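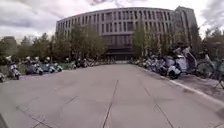 The plaza in front of the Leblanc building, Lakville, with the two-wheelers on both sides.

Where I leave my bicycle

Thursday, December 8, 2022

Several people asked me by e-mail why I have stopped writing about cooking. I have not stopped, but my kitchen is full of boxes from the move and for the moment I eat mostly soup. So today I write on parking. I know it does not sound like a big subject. I have been thinking about it every morning for seven months, and I believe I have now enough to say.

I work on the third floor of Leblanc, the curved building at the end of the plaza. When I came for my interview in May, I arrived by bus, and I remember that I walked over these big gray slabs with my good shoes and thought the walk would never finish. You see the building in front of you the whole time and it does not become bigger. Then suddenly you are under the trees and you are late. I was four minutes late. They took me anyway.

After I got the job, I had to decide how to come every day. The bus from my street takes 35 minutes when the driver is in a good mood. A car was not possible. My colleague Lerato Nkosi has a scooter, and she told me in my first week, very seriously, that I should buy one also, and that everybody who buys a bicycle changes to a scooter after the first winter. She even sent me the page of the one she recommends, a Cillness, for 2399. I looked at the page during many evenings. I can still tell you the colors.

In the end I bought a used bicycle from Bokska, a small shop behind the market. It cost me 200 with a lock, a bell and a new chain. The man there, Hervé Chauvin, let me ride three different ones up and down his street, and he did not laugh when I came back walking from the first one. My bicycle is green and a little heavy. One pedal makes a sound like a small bird. He has tried to repair this sound two times and now we both accept it.

The two sides

When you come with two wheels to Leblanc, the first question is left or right. I did not understand this in the beginning. I thought you just put your bicycle where there is space.

The right side is the serious side. There is a strip of paving there which is a bit higher than the rest, with a white curb, and the row goes along it almost until the entrance. Bicycles and scooters stand together, mixed, and near the building they are so close to each other that you cannot put a hand between two handlebars. The people who park there arrive early. They know exactly which place they want. If you come at nine, you take what is left, at the far end, and you walk.

The left side is more relaxed. It is mostly scooters, in a line which is not really a line. I think the people who park on the left are people who come and go during the day, for deliveries or for meetings in other places, and they like to be able to leave without moving three other vehicles first. Lerato parks on the left. She says that the right side is for people who are afraid of being alone. I park on the right.

My first mistake was to put my bicycle very near the entrance at 7:30 in the morning, and to feel proud about it. At six in the evening I could not take it out. There was a scooter on each side, and one of them had a top box which was exactly at the height of my handlebar. I waited and read the news on my phone. After twenty minutes a man came out with his helmet under the arm, and it was his scooter. This is how I met Jianguo Jin from the accounting department, and it is still the best conversation I have had with accounting. He explained to me that near the entrance is good only if you leave before four or after seven. Between these hours you must be in the middle of the row, or farther.

So now I am in the far part, with the curb near my front wheel. The walk to the door is longer but I leave when I want.

About the curb

For a car the curb would be nothing. For a heavy bicycle with a bag of vegetables on it, it is something. You have to lift the front wheel, push, then lift the back, and you must do it without touching the neighbor. The scooter riders just go over it at an angle, slowly, with both feet near the ground. I tried to go over it also while sitting, one time, in June. I will not describe this in detail. I had to buy new tights.

The technique which works for me: I get off early, I hold the saddle with the right hand and the handlebar with the left hand, and I put the front wheel up first. Then I stop and look where I will put the back wheel. Before, I did everything in one movement, and my pedal went into the spokes of the next bicycle almost every week. If you have a light-colored bicycle and you found a small green mark on it in summer, I am sorry. Please come to the third floor, I have a small bottle of something which removes it.

The lock

There is nothing to attach the bicycle to in the place where I park. In the beginning this made me very nervous. In the town where I grew up, a bicycle which was not attached to a pole was a gift to the public. I bought a second lock, then a thicker one. My bag weighed more than my computer.

Now I use one lock only, through the back wheel and the frame, and I take the front light with me. Rania Hattar, who sits at the reception desk, told me that in her years here two bicycles disappeared, and one of them was found later on the other side of the plaza. The owner had forgotten that he parked there. I find this story very calming.

What I do recommend is something to recognize your bicycle from far away. When you come out in the evening in December it is dark, and a row of wheels and seats looks like one long animal. I have tied a piece of yellow ribbon to my handlebar. It comes from a cake box. It has become gray from the rain, so I think I will need another cake.

The slabs

I want to say some words on the ground, since I look at it more than at the building.

The slabs are very large and they do not have a pattern or any markings. From one slab to the next there is a thin dark joint. With a bicycle you do not feel the joints much if you cross them straight, only a small tick under the wheel. If you follow one in its own direction, it is less pleasant, especially with thin tires, and I try to keep away from it. There is one long joint which goes in the direction of the building, and in the mornings when I walk from the bus (I still take the bus when there is ice) I walk along this one. It is a bit childish. Inès Leclerc from my team told me she does the same thing, and that she changes to another slab only when someone comes in the opposite direction. We have not discussed what we would do if we two met.

When it rains the plaza becomes darker and it takes many hours until it is pale again. In summer it is hot there at noon and everyone walks close to the trees. The wind comes from the open end and pushes you toward the door in the morning, which is nice of it, and against you in the evening. Hervé told me to put less air in the tires for the winter, and I feel more safe since I did it, but also more slow.

Some numbers, for my father

My father asks me on the phone each Sunday if the bicycle was a good purchase, so I keep a small notebook. Since I bought it, I rode 711 kilometers, all between home and work, with small visits to the market. I do not count the bus days. He calculated that at this speed I will have crossed a continent in some years, but he did not say which one.

My telephone also counts steps. On the day of the office party, when I could not find my bicycle and went along the complete row on the right side, then the left side, and then the right side again, it gave me 3883 steps before dinner. The bicycle was in its normal place. Somebody had put a helmet on top of my ribbon.

Lerato asked me again last week if I want to change to a scooter. The first winter is not finished, so she has still a chance. I sat on hers for one minute, with the engine off, and I must say that the windshield is a beautiful thing. You sit behind it like behind a window. I thought about the wind in the evening, and about my hands. Then I asked how much is the insurance, and she told me, and I stood up again.

For Christmas I have asked my sister for good gloves, the type with a separate thumb and two large parts for the fingers, so you can still brake. If somebody has experience with these, please write me which size to take. My hands are small but I would like to wear thin gloves under them.

Next time I hope to write on lentils. The box with the big pots is now at least in the correct room.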